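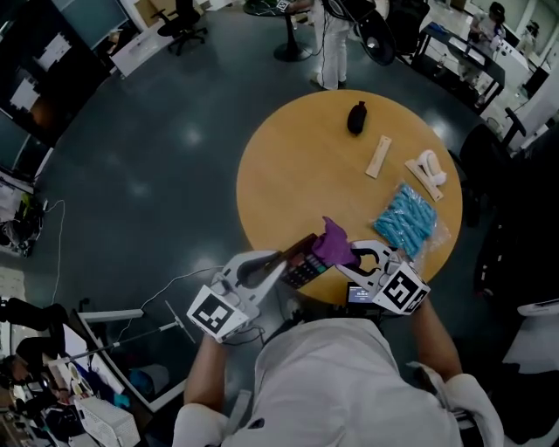
# 社区公共活动室桌面形式与使用情况调查报告

课程:公共空间与社区服务(小组结课报告)

## 一、调查背景

Flurkusley街道近年陆续改造了一批公共活动室,供居民阅读、议事和开展手工活动。改造方案多着眼于面积与照明,对桌椅形式的讨论较少。本小组选取Funalari、Dunbar、Rumlow三处活动室,考察圆桌与长桌对居民停留时间和交谈行为的影响,为后续家具采购提供参考。

## 二、调查方法

调查于11月进行,采用定点观察与问卷相结合的方式。观察时段为上午九时至十一时及下午二时至五时,记录内容包括入座位置、停留时长和邻座交谈情况。问卷由居民自愿填写,共回收有效问卷761份。另对20名常客进行了半结构式访谈,访谈记录均作匿名处理。

## 三、主要结果

Funalari活动室以长桌为主,居民倾向于先占两端座位,中段利用率偏低。Dunbar活动室全部使用圆桌,陌生居民之间的交谈次数在三处中最高,但阅读者普遍反映容易受到打扰。Rumlow活动室两种桌型并用,居民按活动内容自行选择,问卷满意度居首。
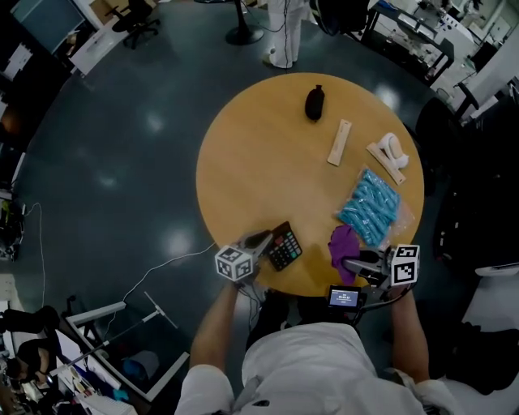
图1 浅色木质圆桌,使用者在桌沿一侧操作

访谈中,年长居民较多提到圆桌没有尖角,起身时较为安心;带作业前来的中学生则认为圆桌可用台面不规整,书本摊开后常与他人重叠。桌面颜色方面,多数受访者偏好浅色,认为深色台面在傍晚显得压抑。

## 四、讨论与建议

桌型选择宜与活动内容对应。议事、棋牌类活动可优先配置圆桌,阅读和自习区域保留长桌。街道现行小件家具更新额度为每处3,000元,难以一次完成更换,建议先在Funalari活动室调整一张桌子的位置并试用一个季度,再决定是否追加采购。

## 五、不足之处

本次调查仅覆盖一个月,未能反映寒暑假期间的使用差异。三处活动室的面积和开放时间不完全一致,满意度的差别不宜全部归因于桌型。观察记录由小组成员轮流完成,对“交谈”的判定标准在首周尚未统一,该周数据仅作参考。

## 附录

附录一 问卷全文

附录二 访谈提纲

附录三 观察记录表(空白样表)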